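Asard Scalloped Serving Bowls – white with patterned rim

Home > Table & Kitchen > Bowls > Serving

Item 415
In stock – small and medium
Large: low stock, more expected end of month

Choose size: Small / Medium / Large
Choose rim: Blue Leaf / Harbour Band / Mixed (our pick)
Quantity
Add to basket
Save for later

White bowl, wavy edge, pattern on the rim. Narrower at the base than the top so they take up less table than you'd think. Back again after selling out twice in December – sorry to everyone on the waiting list, emails have now gone out. If you didn't get one check your junk folder first please, then ring us.

About the bowls

Glazed stoneware, made for us by Araújo, same pottery that does the Oneo mugs. White outside, colour kept to the rim and what you see looking in. Each rim is finished by hand so the pattern won't line up exactly from one bowl to the next. Some edges wavier than others. Not a fault, please don't send them back for that!

Blue Leaf – curved leaf shapes, blue on white. The plainer of the two and the one that goes with most things.

Harbour Band – blue and white with small dark and reddish accents. A bit busier. Nice with tomatoes, beetroot, anything with some colour in it.

Mixed – we choose, you get some of each. Can't take requests on mixed orders, it slows the packing down too much.

Sizes

Small – 625 ml. Olives, nuts, dips, one person's porridge if they're hungry.
Medium – 700 ml to the rim. Looks a lot bigger than the small because it's wider, holds only a little more. Salad for one, or crisps.
Large – over 11 portions of rice, according to Nathalie in the shop who has tried it. Fruit, big salads, bread rolls. Heavy when full so two hands.

All measured to the very top. Allow a bit less if you're carrying it anywhere.

Care

Dishwasher fine, top or bottom rack. Leave a gap between them so the edges don't knock. Microwave ok for reheating. Not for the oven, not for the hob, not under the grill. Tea stains come off with bicarb and a damp cloth. No wire wool on the rim.

Stacking – smalls go inside mediums, mediums inside larges. Put a sheet of kitchen paper between if they're staying in the cupboard a long time. Same size on same size also works but don't go above four high, it gets wobbly.

Goes with

Jiltis plain bowls – no pattern, strong colours, the cheaper range. Good for everyday with the white ones brought out when people come round. Sold singly or as a stack. Colours change through the year so check the Jiltis page for what we have now.

Oneo mugs – same white glaze, near enough. Slightly warmer if you hold them side by side.

Potted topiary – yes we sell the tree as well, lots of you ask. Comes in the black pot. See Home > Finishing Touches.
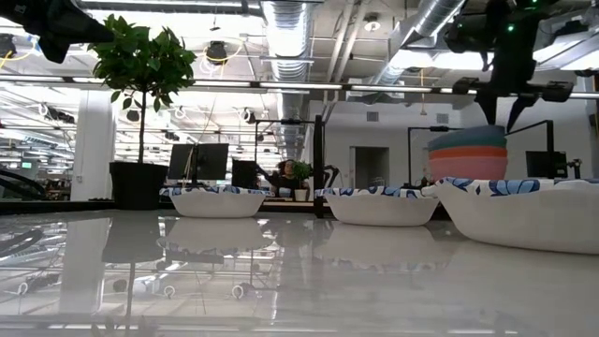 Asard bowls with patterned rims, stacked colours behind, topiary in black pot.

Delivery and returns

Standard delivery three to five working days. Bowls are boxed one to a carton with card inserts, so an order of six is a big parcel – somebody needs to be in, or give us a safe place that is actualy dry. No deliveries to PO boxes. Click and collect from the shop is free, usually ready next day, bring your order number.

Returns within 28 days, unused, in the carton. Breakages – photo of the bowl and photo of the box, both, to the usual address and we'll replace it. No need to post the bits back.

Ordering for a café or a wedding? Talk to Gervasio Lucero on the trade desk before you order online. He can hold stock and will do a better price on larges by the dozen. Samples lent for a week against a deposit.

Questions we get

Do they come with lids – no. A dinner plate sits fine on the medium.

Can I buy just one – yes, any size.

Is the pattern going to wash off – it's under the glaze, so no. Had ours in the shop kitchen two years and the rims are still good.

Will there be other colours – green being looked at. No date yet. Put your email in the box at the bottom and we'll let you know.

Are seconds available – sometimes, shop only, not online. Usually a pinhole in the glaze or a rim thats a bit off. Ask at the till.

Page updated January 7, 2020. Prices include VAT.

Email me when back in stock
Tell a friend
More from Asard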